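收碗这件小事，机械臂还得练
斯科尔布里奇（Skollbridge）讯　2022年7月17日

莱尼汉（Lenihan）餐具清洗中心与自动化企业米卢斯（Milus）合作的收碗试验公布了第一阶段结果。自今年3月开始，一条机械臂在桌面上反复做同一件事：把散放的碗拿起来，按大小套到一起。第一阶段共记录1,559次抓放，其中200次需要人工介入，也就是有人伸手把碗扶正、捡回，或者按下停止键重新开始。

莱尼汉清洗中心为附近的学校食堂和养老院回收、清洗、配送餐具。碗盘从洗碗机里出来之后，要有人按尺寸叠好，装进周转筐。这道工序在中心内部叫“归碗”，多年来一直靠手工，夜班尤其缺人。中心去年招过两轮夜班工，留下来的不多，管理层因此开始打听有没有机器能顶上一部分。

试验项目名为甘迪茨（Ganditz），由米卢斯公司派出的工程师奥伊弗·马利根（Aoife Mulligan）负责。她说，选叠碗作为头一个题目，是清洗中心提出来的。

“他们一开始想让机器连装筐也一起做。我们看了现场之后，建议先只做叠碗。装筐要考虑筐的变形，筐放歪一点，后面全要重算。叠碗看起来简单，问题也已经够多了。”

试验台设在米卢斯的工作间，没有搬进清洗车间。车间地面常年有水，蒸汽也大，设备要做防护，成本会上去一截。马利根说，在弄清楚机器到底能不能干这个活之前，不值得花那笔钱。台面铺深绿色的覆面，碗用几种颜色和几种尺寸混着摆，每一轮开始前由工作人员重新放过，位置不固定。
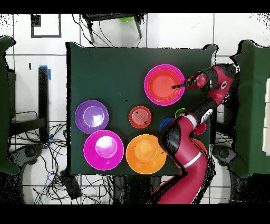 叠碗的难处主要在两个地方。第一是抓。碗口是一圈薄边，夹爪要夹住边沿，角度偏一点，碗就会在爪间打转。人手拿碗的时候，几根手指同时托着碗底和碗壁，稍有滑动马上就能补一把力；夹爪没有这个余地。第二是放。小碗放进大碗，看上去只要对准中心松开就行，可是松爪的一瞬间碗往往会歪，一侧先落下，另一侧卡在大碗的内壁上。歪着的碗如果不管，下一个再叠上去，整摞就不稳。

200次人工介入里，歪碗占的比例最高，其次是夹空。夹空多半出在反光上。洗过的碗表面亮，灯光在碗底打出一块白斑，相机有时把白斑的边当成碗沿，夹爪就朝着错误的地方下去。项目组换过两次灯的位置，情况有好转，没有完全解决。马利根说，下一阶段可能会在灯前加柔光板，也考虑过换一种相机，不过预算要和莱尼汉那边再谈。

速度是另一个问题。按项目组给出的数字，机械臂叠好一个碗平均用时23秒，从开始移动算到松爪后退开。清洗中心的熟练工人做同样的动作，一次往往拿两三个，几乎不用停顿。中心夜班组长看过一次演示，看完后的评价是“太慢，但不吵”。他觉得如果能整夜不停地干，慢一点也有用处，前提是不需要有人在旁边守着。

而目前恰恰需要有人守着。按照试验规程，机械臂运行时必须有一名操作员在场，手边有停止键。介入一次，少则几秒，多则要把台面清空重来。马利根承认，把操作员的时间算进去，现阶段用机器叠碗比人叠更贵。

“我们没有对清洗中心说过今年就能用。合同里写的是试验，他们也清楚。我们要回答的是，哪些尺寸能做，哪些做不了，差多少。”

从已有的记录看，大碗比小碗好做。大碗口径宽，放偏一点还能滑到位；小碗本身轻，夹爪碰一下就会挪动，等相机重新看清位置，又要多花几秒。浅一些的碟子最难，边沿离台面太近，夹爪伸不到下面去。项目组试过让机械臂先把碟子推到台边再夹，成功过几回，也有推过头掉到地上的。试验用的餐具摔不坏，清洗中心真正使用的有一部分是瓷的，这一点后面必须考虑。

套叠的次序也费了一些工夫。最早的程序让机械臂先找最近的碗，拿起来再看能放到哪里，常常出现手里拿着大碗、台上只剩小碗的局面，只好放回去重来。后来改为先认出全部碗的口径，从大到小排好，再依次动作。改动之后，多余的往返少了，但前期识别的时间变长。两种做法哪种合算，要看一次摆多少碗，目前还没有定论。

还有遮挡。机械臂自己会挡住一部分台面，相机从高处看下去，臂后面的碗只露出一小段边。有经验的工人不会为这个犯难，因为碗刚才放在哪里他记得。程序现在的办法是让手臂每做完一个动作就退回一侧，看一眼再继续，这也是23秒里相当大的一块。项目组正在尝试让程序记住刚才看到的位置，省掉退回的步骤，但台上的碗有时会被碰动，记住的位置就不准了。

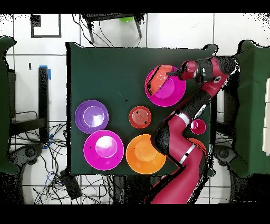 第7版

清洗中心方面对结果的态度比较平和。中心经理表示，归碗只是整个流程的一段，前面有分拣残渣，后面有装筐和装车，机器就算把归碗全接过去，别的地方照样要人。她更关心的是，如果将来夜班只留一个人照看机器，这个人要会什么、工资怎么定，现在还没有谈到。

工人的看法不一致。有人担心岗位减少，也有人巴不得把归碗交出去。这道活本身不重，难受的是重复，一个班下来手腕发酸，冬天碗上带着水汽，手套里总是潮的。一位在中心做了多年的女工说，她不反对机器来，只希望机器来了之后不要把剩下的活都压到更少的人身上。中心表示，第一阶段没有任何岗位因试验发生变动，第二阶段也不会有。

米卢斯公司此前做过仓库里的纸箱搬运。马利根说，纸箱和碗是两回事。纸箱形状规矩，吸盘吸住平面就能走，箱子之间隔开一点也没有关系。碗是弯的，还要一个套进另一个里面，两者接触的过程必须控制住。现在的夹爪靠位置来判断有没有放好，感觉不到碗底有没有碰到下面那只碗。公司打算在第二阶段给手腕加装力的测量，让手臂在碰到东西的时候慢下来，必要时轻轻晃一下再松开。

“人放碗的时候会晃一下，你留意看就会发现，谁都这么做。”她说，“我们想把这个动作教给它。”

关于家用，马利根不愿多谈。试验消息在镇上传开以后，有居民打电话到公司，问什么时候能买一台放在厨房里。她的答复是，公司没有这方面的产品，也没有计划。清洗中心的碗至少尺寸有数，摆放的台面是平的，灯光可以调；家里的水槽里有锅、有刀、有没吃完的东西，碗还可能泡在水里。她认为，工厂和食堂后厨里的某几道工序会先用上机械臂，至于厨房，她没有给出时间。

第二阶段定于今年秋天开始，地点仍在米卢斯的工作间。除了加装力的测量，还会换上清洗中心日常使用的餐具，包括瓷碗，每轮摆放的数量也会增加。双方商定的目标是降低人工介入的次数，并把每个碗的用时缩短，具体指标没有对外公布。如果第二阶段达到要求，设备会搬进清洗车间旁边的一间干燥房，与夜班同时运行，先处理大碗，小碗和碟子仍由人工完成。

莱尼汉方面说，搬进干燥房之前，还要请人看过电路和地面排水，停止键的位置也得重新定，让通道两侧的人都能够得着。干燥房目前堆放着备用周转筐，要先清出来。

项目组同时提醒，第一阶段的数字只适用于试验台上的条件。碗都是干净的、倒空的，口朝上单独摆放，没有倒扣的，也没有事先叠在一起需要分开的。车间里从洗碗机出来的碗，这几种情形都会遇到。倒扣的碗要先翻过来，翻碗的动作至今还没有列入试验。马利根说，她个人估计翻碗会比叠碗更难，可能要换一种夹爪，或者干脆在传送带上装一道导板，让碗自己翻过来，用不着手臂去做。

清洗中心的设备员也提过类似的意见。他认为归碗未必非要用一条会动的手臂，把出口的滑道改一改，让同样大小的碗落到同一格里，就能省掉不少分拣。这个办法便宜，缺点是每换一种碗就要改一次滑道，而中心服务的几家单位用的餐具各不相同，隔一段时间还会换新。双方同意在第二阶段里把滑道方案也算一笔账，和机械臂放在一起比较，结果随第二阶段的报告一并给出。

甘迪茨项目的第一阶段报告已交给莱尼汉管理层，清洗中心员工可以在办公室查阅纸质本。报告附有每次人工介入的原因记录，夜班组长要求在公告栏另贴一份摘要，中心已经答应。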